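Filed under: Teleoperation & Teaching by Demonstration

Cube into box, two arms: how many demos did you need?

umholm_shed
Teaching a two-armed setup in the simulator to put a cube in a box. I've driven it by hand controller for 195 goes and the trained result approaches the cube like a cat approaching a bath. Do I need more goes or better ones?

gritty_pinion
More. We stopped at 1,379 on the Björklund course and I'd have happily kept going, if my thumbs had been consulted.

Vira_refugee
Disagree. I threw out everything except 25 clean runs and it improved overnight. Your 1,379 probably included a good few hundred of you changing your mind halfway.

gritty_pinion
I prefer to call that variety. And 25 is fine until the cube starts somewhere new.

Vira_refugee
So move the cube between runs. It's a simulator, it won't complain.

slowhands
Which arm are you using, OP? If you pick left one time and right the next for the same cube position, it learns to dither. Ask me how I know -- no, don't.

umholm_shed
Ah. Whichever felt nearer. Left arm on the cube in this one, with the right gripper open and doing nothing useful:

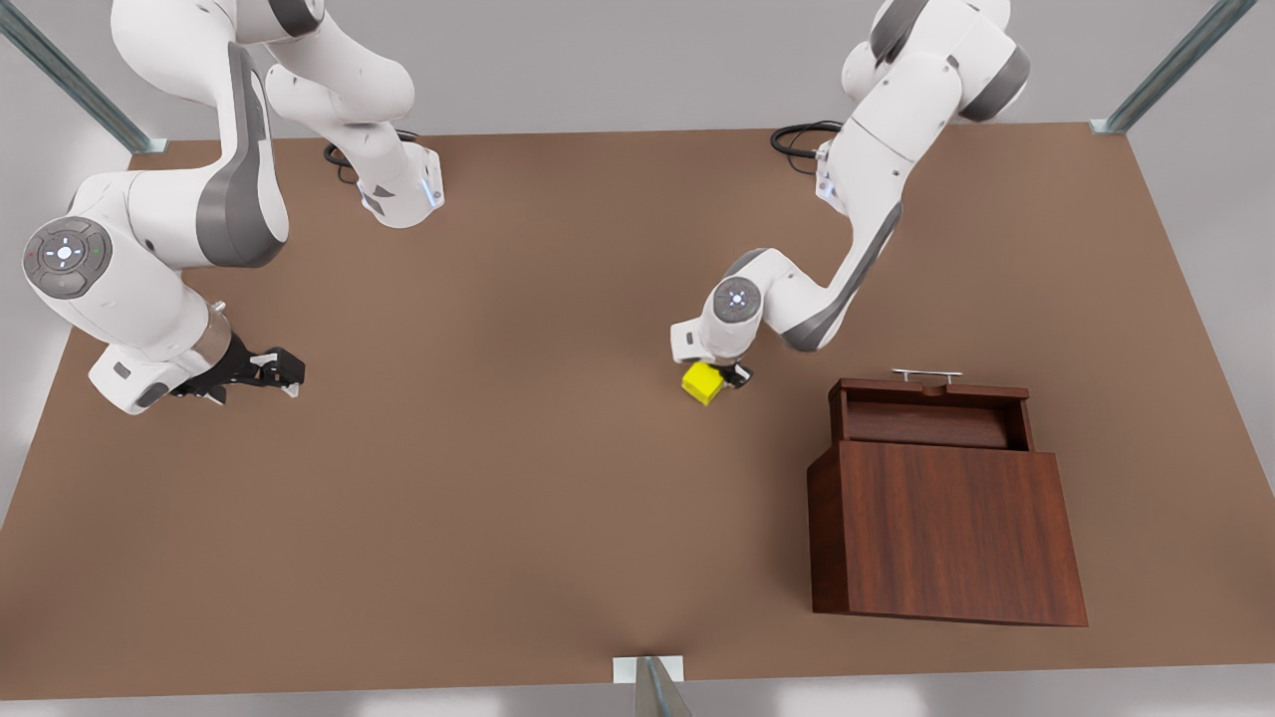 Re: which arm, and when

slowhands
Pick a rule and stick to it. Left takes anything on its own side, right stays parked. Then redo the lot, sorry.

gritty_pinion
Or keep the lot and add more. The Sandik people got to 2,262 before theirs stopped dithering.

Vira_refugee
And how long did that take them?

gritty_pinion
They still aren't speaking to each other.

umholm_shed
Redoing 25 with the left arm only. If it fails I'll be back to blame both of you.

Back to top | Contact the moderators | Posts remain the copyright of their authors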